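How to hem a tablecloth with mitred corners

When I moved to Lernley I bought a lot of fabric at the market there, because it was cheap and the colours were cheerful. Then it stayed in the cupboard, as I did not know how to finish the corners properly. My neighbour Glenys Bunting taught me the method below in one evening. I have used it for every cloth since then, also for printed cottons with small berries and leaves, where a crooked hem is seen quickly.
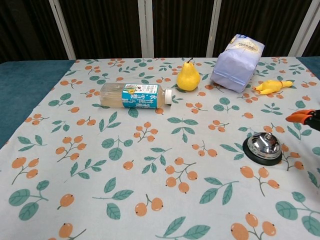
Measuring and cutting

Measure the length and the width of the table top. To each measure add the drop, two times, and then the hem, also two times. The drop is how far the cloth hangs over the side. For a small table in the kitchen I like a short drop, so that it does not lie on the knees.

My own table is 81 cm wide. I wanted a drop of 20 cm on both sides, so this gives 40 cm more, and the hem takes 4 cm on each side. The sum is 129 cm. Do the same for the length.

Wash the fabric before you cut it. Cotton can become smaller in the first wash, and it is a pity if this happens after all the work. Iron it while it is still a little damp.

If the fabric has a print, look at which way the pattern goes. On some prints all the stems point to one side, and then you must decide who at the table will see them the right way up. Cut along the thread and not along the print, as the print is sometimes not quite straight on the fabric. I learned this with a striped cotton from Kavanagh and had to cut it again.
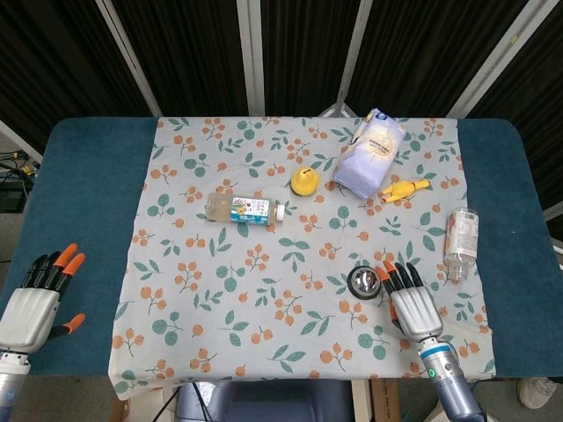
Pressing the folds

Put the cloth on the ironing board with the wrong side up. Fold each edge 2 cm to the inside and press it. Then fold 2 cm again and press once more. Do all four sides before you touch the corners. Use a metal ruler if you have one, but a strip of card with a line on it is also good.

Making the corner

1. Open the second fold at one corner, but leave the first fold closed.
2. You will see two pressed lines which cross each other. Fold the corner to the inside diagonally, so that the new fold goes exactly through the crossing point. Press it.
3. Open this diagonal fold and turn the cloth over. Fold the whole corner in half with the right sides together, so the two hemmed edges lie one on the other.
4. Pin it and sew along the diagonal line, from the folded edge to the crossing point. Go back a few stitches at both ends.
5. Cut away the tip, leaving a little less than 1 cm beside the seam.
6. Turn the corner out. Push the point gently with a knitting needle, the blunt end.

The first corner took me over half an hour. The other three went much faster.

Sewing the hem

Press everything again and pin it. Sew from the wrong side, close to the inner fold, with a medium stitch. Begin in the middle of a side and not in a corner. When you come to a corner, stop with the needle down, lift the foot, turn the cloth and continue.

Gebremedhin Gidey wrote to ask me if it can be done by hand. Yes, with a slip stitch, and it looks even nicer, but keep some evenings free for it.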